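**Ticket 1898 — Hot water supply, staff kitchen, Level 3, Murnbridge office**

Status: Resolved, monitoring
Priority: Medium
Opened: October 2022
Category: Building services / plumbing
Assigned to: Weidong Cai, Facilities Support

**Summary of report**

Staff on Level 3 have reported that the under-bench boiling water unit dispenses lukewarm water at irregular intervals, most often in the first hour after the building opens. The chilled function is unaffected. The unit is an Ellitz dual-temperature model, installed in June under the Tradton maintenance agreement. Levels 1 and 2 have the same model and no fault has been recorded against either.

**Initial checks**

Power to the unit was confirmed at the outlet and at the distribution board. The isolation valve was fully open. The display showed no fault code at the time of attendance. The filter indicator was green, and the cartridge was within its service life.

Outlet temperature was within the normal range on the first draw and fell sharply on the second. Recovery took 35 minutes, well outside the time given in the installation record. The unit was switched off at the wall, left for five minutes and restarted. The behaviour was unchanged.
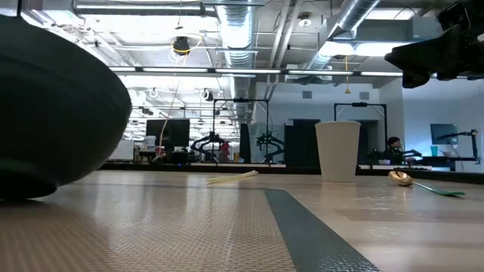
The energy-saving timer was examined next. It had been set at commissioning to place the boiler tank on standby outside business hours, and the programmed start time was later than the hour at which many staff now arrive. Occupants drawing water early were therefore emptying a tank that had not begun to heat. Consumption at this site is mostly single serves, a plain paper cup of the off-white kind at a time, and a tank at full temperature should manage that without difficulty. The timer was moved forward, and the clock, which had not been adjusted for daylight saving, was corrected by one hour.

**Further investigation**

The timer accounted for the early morning reports but did not explain the slow recovery. The matter was referred to Tradton under the maintenance agreement, with the readings attached. The attending technician isolated the unit, drained the tank and found moderate scale on the heating element and on the temperature probe. The probe was reading high, which caused the element to switch off before the set point was reached.

The probe was replaced and the element descaled. The tank was flushed three times before being returned to service. Recovery after a second draw was then within the installation record.

**Outstanding items**

- Water hardness test for the Level 3 supply. Sample forwarded to Amegashie Laboratories; result pending.
- Clock and timer settings on Levels 1 and 2 to be checked against Level 3. Access has been arranged with the floor managers.
- Tradton to advise whether the descaling interval should be shortened. The present interval is 12 months and was set by the installer.
- The laminated instruction card beside the tap refers to the previous unit and is to be withdrawn. A replacement has been requested from Ellitz.

**Advice to occupants**

The unit may be used as normal. Staff are asked not to alter the timer or temperature settings at the display — the menu lock has been enabled and the code is held by Facilities Support. Staff who require a large volume of hot water for a function should give one business day's notice so that an urn can be supplied.

Any recurrence should be reported against this ticket number, stating the time of day and whether water had been drawn shortly beforehand. The ticket will remain in monitoring until the hardness result is received, and will then be closed by W. Cai or reassigned to Tradton for filtration advice.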